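Clerton Libraries
@ClertonLibraries

1/7 Our home repair and kitchen skills programme returns to the Grilow branch on May 8, 2022. Places are free to all library members. 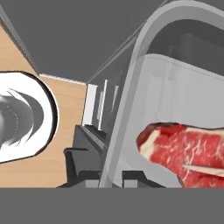

White on pale wood: a plain countertop.

2/7 The first session covers the care of wooden worktops, including oiling, sanding out light marks and dealing with water stains near the sink.

3/7 It will be led by Tadeusz Sowa, a joiner with 40 years in the trade. Members who attended his talk in January will find that the material is new.

4/7 There are two sittings, morning and afternoon. Please book for one only, as the January talk had a long waiting list.

5/7 The Głowacki Collection of household manuals, now over 400 titles, will be open for browsing between sittings. Items marked with a red label may not be borrowed.

6/7 Booking is by telephone or at any branch desk. We regret that places cannot be held by email. Members who need step-free access should use the Ultama Road entrance.

7/7 Children under 12 are welcome with an adult. The branch will close to other visitors at the usual time.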